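Home | Forums | Coffee & Kitchen | Storage | New posts | Log in

3 min read

Single dosing: little jars or just one big tin?

raili_pesonen
So I've been weighing out 18 grams every morning half asleep and I'm sick of it. Thinking of portioning a bag on the weekend into small screw-top jars and grabbing one at 6 am. Does anybody do this? Do the beans go flat?

adanech_g
I do it and love it! Kalter jars, the short ones, and they live in the freezer door. I go through a bag in 2 weeks and the last jar tastes fine to me.

PoulA
Sorry, but this is a lot of washing up for nothing. One Vergara tin, lid on, back of the cupboard. I've got a 525 ml one and have never tasted stale coffee out of it.

adanech_g
Poul, you drink yours with milk and two sugars, you said so in the January thread :)

PoulA
One sugar. And the point stands.

nanna.b
I'm with Adanech on jars but NOT see-through ones on an open shelf. Light gets at them. Mine are clear and they're inside a drawer, otherwise I'd go with metal. Also mark which way the lid turns if you have kids helping, mine cross-threaded two of them (the Sadel ones, which have a really shallow thread).

raili_pesonen
Ooh, marking the lids is smart. Did you use tape or paint?

nanna.b
Nail polish! It chips, but it takes ten seconds to redo.

theresia_gisler
I use a mix. Small silver cup for tipping things into, shallow clear box for looking over anything odd before it goes near the grinder, and a jar with a ridged lid that's easy to grip. The red arrow is on top of the lid where I can't miss it. Pics:

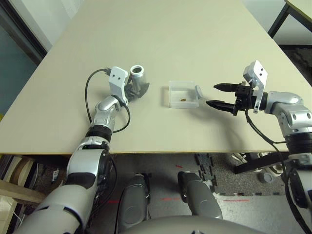
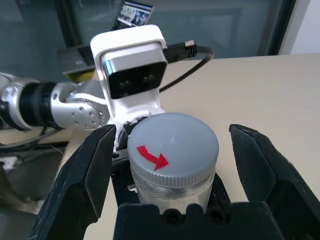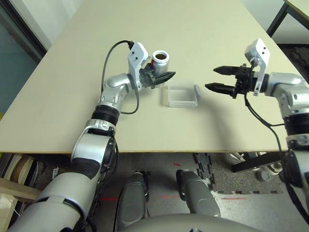
Re: freezing

PoulA
Okay, the clear box I'd use. Still not freezing anything.

adanech_g
Let the jar come up to room temp before you open it and you won't get condensation. I take tomorrow's out at night. Left one sealed for 168 hours once when we went away and it was okay, a bit dull maybe.

raili_pesonen
Going to try six jars first and see. Theresia, is the ridged lid a Nutent?

theresia_gisler
No idea, it came with the flat! I'll look underneath tonight.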